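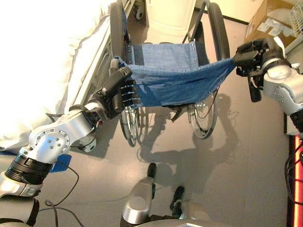
Sagging fabric on a folding wheelchair: repair or replace?

Home | Topics | Equipment | Ask the community | Sign in

Posted by Rakdale Day Centre, 16 September 2022

Our centre keeps nine folding wheelchairs for the use of visitors. One of them has a light blue checked fabric, fixed with small metal rivets, which now sags in the middle. The cloth is not torn and the rivets appear sound. The chair was inspected in July and no fault was recorded at that time, although two visitors have since remarked that they feel themselves sinking towards the centre.

We should be grateful for advice on three matters. May the existing fabric be tightened? If it must be replaced, is this work that a competent member of staff may undertake? Should the chair be withdrawn in the meantime?

Upendo Chege

The chair should be withdrawn from use until the matter is settled. Please attach a dated label to it and store it folded.

Riveted fabric is not generally intended to be tightened. Moving the rivets inwards would require new holes in the cloth, and these would weaken it along the very line that carries the load. Replacement is the proper course. The supplier will need the model and serial number, which are often found on a label fixed to the cross-brace. Should the label be missing, measure the width of the chair when fully opened, and the depth of the fabric from front to back.

As to who may carry out the work, your own equipment policy should be consulted first. At the Makokha centre we permit staff to change fabric that is held by screws, but riveted fabric is sent to the repairer. Old rivets must be drilled out, and careless drilling can damage the tube. The last chair we sent was returned after 17 days.

When the chair comes back, open and fold it several times and confirm that both rear wheels turn freely before it is issued again.

Girley Resident

A firm cushion with a solid base will cure the sinking. We used one for 5 years without complaint.

Iltari Equipment Loans

The cushion suggested above may improve comfort but does not restore worn fabric, and it raises the sitting height, so that footrests may need adjustment. We would support the advice to replace. If the backrest fabric is of the same age, kindly ask for both to be examined on the one visit.

Contact the moderators | © Community Help Pages | Back to top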